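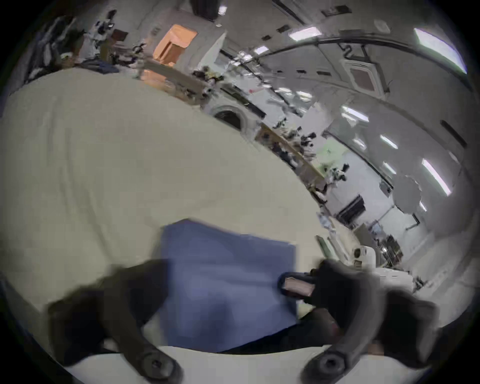 A blue cloth on a cream-white sheet, with a pile of dark blue clothes behind.

Semwal questions the folding habit

MOLTBERG, August 2020. Does a cloth need folding at all? Household advice service Semwal has its doubts. It asked 36 homes to stop folding small cloths for 2 weeks and keep them flat in a drawer.

"People are sold racks, boards and methods," said Ida Diekmann of Semwal. "I have yet to see proof that a cleaning cloth benefits."

Sheets are another matter, and Semwal still advises folding those.

Press contact: Colleen Gill, Semwal, Moltberg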